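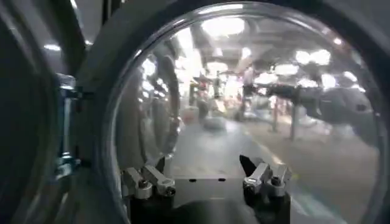
2. Wrist camera results
Josée Simard reported on the Onirari grasp method, May 2019 build. The model was trained on 1000 wrist views and placed the gripper correctly in 88 of its test runs. Most misses came with glare from the ceiling lights on clear, curved parts. Annatjie Sibiya asked whether blurred views should be dropped from training. Agreed to keep them and tag them. 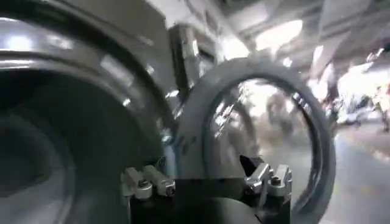 Wrist view with motion blur, gripper below the gray ring.

3. Actions
Simard to rerun with blur tags on 60 views. Sibiya to send the January baseline to Vrettos.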